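The arm is the cheap part

Oct 27, 2022

Yhon Llanos keeps a spreadsheet called "Robot, total". It has 44 lines. The robot is line one, and the other 43 are the reason he sleeps badly.

Llanos buys equipment for Clulley, which packs spare parts for kitchen fitters and would like to do it with fewer sore backs. He has had quotes from Varma and Pumico. Both came with a handsome brochure, and neither mentioned sockets.

"I budgeted for an arm," he says. "Then someone asked where we were going to plug things in."
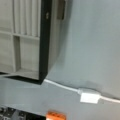 Cable and adapter at the foot of the wall, as seen from the wrist camera.

Power came to 27 lines in the first draft, cable covers included. An electrician wanted to know why the adapters couldn't go up on a shelf, and was paid for asking. Llanos now walks the floor with a tape measure before he opens any catalogue, and recommends the habit to anyone with a cheque book and a deadline.

Then there is reach. Varma's arm gets further into a corner; Pumico's costs less and comes with a longer warranty. Vesusska, the consultancy hired to settle the matter, produced 116 pages and suggested a second study.
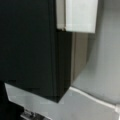
Close quarters: a black corner, a curved grey surface and very little elbow room.

Tight gaps like these eat money quietly. You can buy a slimmer gripper, move the furniture or accept that some jobs stay with people, and Llanos has priced all three. Moving the furniture won by £237, before anyone had tried to lift it.

The order goes in this December, if the board agrees. Line 44 is biscuits for the installation crew, and so far it is the only figure that hasn't been challenged.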